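How to clean old household things before you sell them or put them to use

Posted 3 Nov 2024 by Eldana Fikre

I clear and sort house contents for a living, mostly small things: radios, kitchen scales, clocks, lamps, telephones, hand tools. Most of it comes out of lofts and sheds with years of dust on it. The method below is what I use for nearly everything.

What you need

A soft paintbrush, 2 washing-up bowls, cotton cloths, cotton buds, wooden cocktail sticks, plain washing-up liquid, white spirit, a tin of clear wax and an old towel to work on. I keep my kit in a Festard toolbox, but a shoebox does the job.

Before you start

Unplug anything that plugs in and leave it unplugged. If it has batteries, take them out. Look for cracks, loose labels and painted lettering, and take a photograph of each side so that you can put it back together the same way. Write down where screws came from. I tape them to a piece of card with a rough drawing of the item on it.

Step 1. Dry dust

Brush from the top down. Get into the joins, vents and around any knobs. Do this outdoors if you can. Most people skip to the wet stage too soon and turn the dust into mud, which then sits in the corners and takes twice as long to shift.

Step 2. Wipe plastic and painted metal

Put a few drops of washing-up liquid in a bowl of lukewarm water. Wet a cloth, wring it out hard and wipe a small patch at the back first. If colour comes off on the cloth, stop and stay with dry dusting. Otherwise carry on in small areas, then go over each one with clean water from the second bowl and dry it straight away. Never pour or spray water on anything with wiring inside.

For dirt in grooves and finger holes, use a damp cotton bud. Cocktail sticks will lift out what is left. Don't use a pin or a knife, as both leave scratches that show up in daylight.

Step 3. Sticky marks

Old price stickers come off with warm air from a hairdryer on its low setting. Rub the leftover glue with a dab of cooking oil on a cloth, wait a few minutes, then wipe with soapy water. White spirit is for bare metal only. It can cloud plastic and I have spoilt a good Tamard radio that way.

Step 4. Yellowed plastic

You may have seen advice about peroxide creams and sunlight. It can work, but the result is often patchy and the yellow tends to creep back. I leave it alone. Buyers of old things mostly expect a bit of colour, and a clean yellow case looks better than a streaky white one.

Step 5. Bare metal

Light rust comes off with fine wire wool and a drop of oil. Wipe away every trace of grit, then put on a thin coat of wax and buff it after 11 minutes or so by the kitchen timer. Screw threads want a stiff brush and one drop of light oil – more than that collects dirt.

Step 6. Cords and cables

Wipe rubber or plastic cords with the same damp cloth, pulling gently in one direction. Cloth-covered ones should only be brushed. If a mains cable is stiff, split or sticky, have it replaced by an electrician before anyone plugs it in, and say so on the label if you are selling.

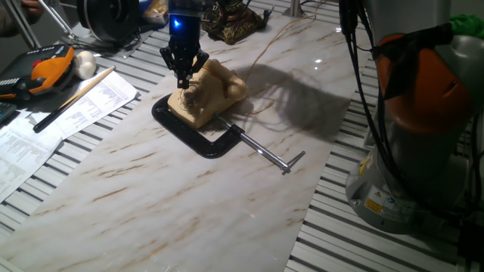 Leave everything to dry overnight with any covers off, somewhere warm but not on a radiator. Put it back together from your photographs the next day and wrap it in plain paper for storage. Newspaper ink rubs off on pale plastic, and bubble wrap can leave rings if it stays on over a hot summer.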